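The Notville Laundromat had a lost-and-found shelf, and in May the shelf acquired a rival. Smaranda Ghiță, who had run the place for seven years, came in to find a card taped beside the dryers: LOST ITEMS RETURNED, ASK FOR JOSÉE, FEE NEGOTIABLE.

Josée Simard turned out to be the woman from Dinemby Street who washed one pillowcase at a time.

"You're charging people for their own socks," Smaranda said.

"I'm charging them for the reunion," said Josée. "The sock is free."

It was hard to argue with, mainly because Josée didn't stop talking long enough. She had already reunited a Mr. Iwasaki with a bath mat he had been happy to lose. He had paid her $5 and looked shaken.
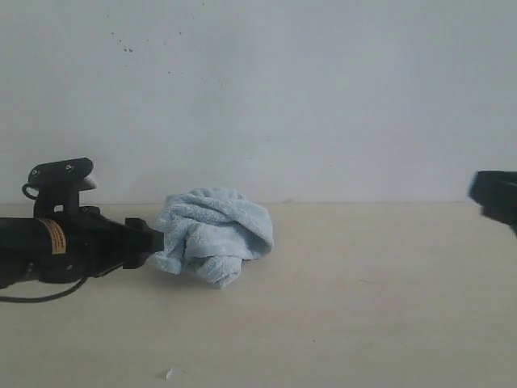

By the end of the month people were coming in from Devstead, which had a perfectly good laundromat of its own and a better vending machine. They brought photographs. They brought swatches. One man described a dish towel for so long that two strangers folded his sheets out of pity.

Smaranda put up a card of her own: NOTHING HERE IS WORTH $5. Business doubled. She took the card down, and business stayed where it was, so she put it up again to feel better.

"You could come in with me," Josée said one evening, when the last dryer was thumping around with somebody's sneakers. "You have the shelf. I have the manner."

"What's my cut?"

"Of the money, or of the gratitude?"

Smaranda looked at the shelf. There was a gray mitten on it that had been there since her first winter — her own, as it happened, though she had never gotten around to saying so.

"How much for the mitten?" she asked.

Josée picked it up and turned it over, frowning like a jeweler.

"Describe it," she said.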